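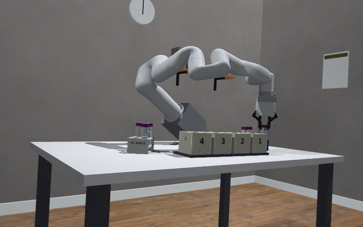

Issue 13, page 20

Trestine Rebound Goal, small size
Reviewed by Adaeze Nwachukwu

I coach the under-twelve girls at Grønli, and we train two evenings a week on a pitch that we share with the older boys. This means we usually get one half, and very often the half without a proper goal. In July the club agreed to buy a rebound goal, and after some discussion we chose the Trestine. I have now used it for a whole autumn, so I think it is fair to write something.

For those who have not seen one, a rebound goal is a frame with a tight net at a slope. You kick the ball in, and it comes back to you. The Trestine has the net on one side and an ordinary loose net on the other, so you can turn it round and use it as a small goal for matches with few players. I was most interested in the tight side, because my midfield players receive the ball badly when it comes quickly and a little high.

Putting it together took me one evening. The poles are marked with letters, but the letters are on small stickers and two of them had already come off in the bag. The paper instructions are only drawings. I am patient with such things, but I put the lower bar the wrong way round and had to begin again. The second time it went well. The net is fixed with elastic loops, and you need strong fingers for the last ones in the corners. Ask a parent.

On the grass it stands better than I expected. The four pegs hold it when the ground is soft. In the sports hall you can't use pegs, of course, and there it slides backwards after each hard shot. We put a sandbag on each foot and this was enough for my age group. I would not trust it with adults.

The rebound itself is good in the middle of the net. A pass along the ground comes back along the ground, with nearly the same speed. Near the poles it is another matter - the ball can go to any side, and sometimes straight up. The girls like this very much. For goalkeepers it is maybe even useful, and our keeper asks to stand there at the end of every training. For a quiet passing exercise it is annoying, so I tied a red ribbon on each side to show where they should aim.

You can change the slope in 3 positions. The lowest gives high balls for heading and chest control, and I do not use it much with children. The middle one is what we have nearly all the time. The steepest is for passes on the ground. To change the position you pull out a pin on both sides, and it is better to be two persons, as the frame drops when the pins are out. One of my players got her finger squeezed, not badly, but now only adults touch the pins.

Before this we had the Cinden board, which is a flat hard wall on legs. The Cinden is more exact and makes a terrible noise. It is also too heavy for me to carry alone. The Trestine I can lift over the fence with one other person, and it folds flat enough to stand behind the ball cupboard. If you have a fixed place for training and no neighbours, the Cinden is perhaps still the better choice. We have neighbours.

The wear is what I would expect. The paint is scratched on the feet, and one elastic loop has broken. I wrote to the shop, Samavton, and they sent me new loops without asking for the receipt. The net is as tight as in the beginning, or very nearly. It has stayed outside in the rain many nights, although the bag says you should not do it.

My favourite exercise with it is simple. Two players stand side by side, one plays the ball into the net, the other must take it with one touch and turn away. After 100 of these in a week you can see the difference in a match, at least with those who keep their head up.

I would buy it again for a youth team. I would also write the letters on the poles with a waterproof pen on the first evening, before the stickers fall off.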